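Home | News | Projects | Equipment | About | Contact

Closance signs off on more hand-held grippers

Jun 16, 2020

Well, it finally happened - the equipment budget for the second half of the year got approved, and I can stop carrying a spreadsheet around with me everywhere I go. I've been on the buying side of this one since March, so forgive me if I sound a bit giddy!

The short version: Closance is putting most of the money into hand-held grippers and the spare parts that go with them, and we're holding off on a second full arm until next year. That was a tough call. The arm quote from Leclerc was a good one (they even threw in the mounting plate) and a few of us had already picked out a corner for it in the Skestthorpe workshop. But when we sat down with the numbers, the arm we've already got was idle for a good part of the week, waiting on demonstrations to learn from. Buying another one would have given us two machines waiting.

So we went the other way. The new order is for 50 grippers, with 80 sets of finger pads to go with them. Pads are what wear out. We under-ordered last time and spent a miserable couple of weeks swapping good ones from one tool to another, and I swore I wouldn't do that again. Each kit comes in at $605 with the case and charger, and I got shipping folded in after a lot of back and forth on the phone.

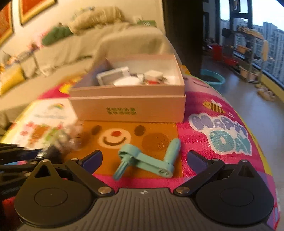
The other thing I pushed for was money for stuff to pick up. It sounds silly next to the big-ticket items, but we've never had a proper line for it, and people ended up bringing things from their own kitchens and toy boxes. Odd shapes are what we need most: cranks, handles, lids, anything with a bend in it that you can't just grab any old way. There's a small monthly allowance now, and all you need to do is keep the receipt. Please keep the receipt!

We're also paying for sessions in regular homes through the Ornurcombe project, so there's a travel line in there too. I had it too low in my first draft and had to go back and ask for more, which was not my favorite meeting. Living rooms are a whole different deal from a workshop bench, and I'd much sooner have tools out in them than sitting on our shelf looking nice.

Delivery is split into 2 batches. The first goes to the Skestthorpe crew, and the second gets shared out among the home sessions once we've checked everything in. If you want to be on the list for the second batch, send me the dates you need and how many people you'll have working. Don't send me a wish list for next year yet - I'm going to take a little break from spreadsheets first.

One last bit of housekeeping. If you have old grippers with loose pins or worn pads, hang on to them. We're going to strip them for parts, and I've set aside a little money for somebody to sit down and do it properly.

Recent items
- Skestthorpe workshop gets new shelving
- Ornurcombe home sessions: how to sign up
- Leasing or buying? Notes from our March planning meeting
- Charger recall: check your case label

Contact Closance | Copyright 2020 Closance | Back to top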